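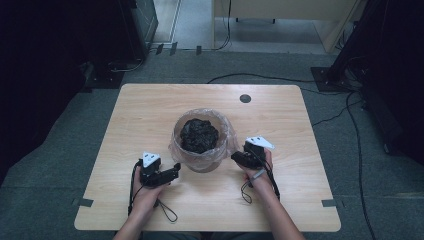 Notebook, July, entry 21

Morning, 9.40. Subject again is the bin liners. Octavian asked me to write down how we do it now, so that the next person does not start from zero.

The small round bin stays on the maple-coloured table for all of this work. On the carpet it leans a little and the liner slips on one side. The bin is clear, and I like this very much, one can see from outside if the bag has gone down properly or if there is air under it.

Liner: we use the thin translucent ones from Perkico, box number 3664. The rim must be folded over the edge all the way round, at least two fingers wide. When I fold less, the bag falls in as soon as something is pushed down on top. Crinkles in the rim do no harm. I tried to make them flat and lost a lot of time for nothing.

The old Grecu liners are too narrow for this bin. They go over the edge only with pulling, and 2 of them split at the seam on me yesterday. I put the rest of the roll in the cupboard under the window, for the paper basket.

Black stuff inside: it takes all the upper part of the bin and looks like more than it is. Before changing the liner, press it down slowly, then wait a little. It comes up again, but less. If you tie the bag at once, the knot opens — it happened to me on the stairs.

Weight of the last full bag, on the kitchen scale: 700 g. Tullio Vitale had guessed double. I wrote it on the sheet by the door.

The grey tape pieces on the table, please leave them. I cleaned the table with the Pultero spray and the corners of the tape began to lift, so next time water only, and go round them.

Still to do: ask Fundau if they sell the same liner one size longer. Octavian thinks yes, I did not find it in their list. Also a new roll of grey tape, ours is nearly finished.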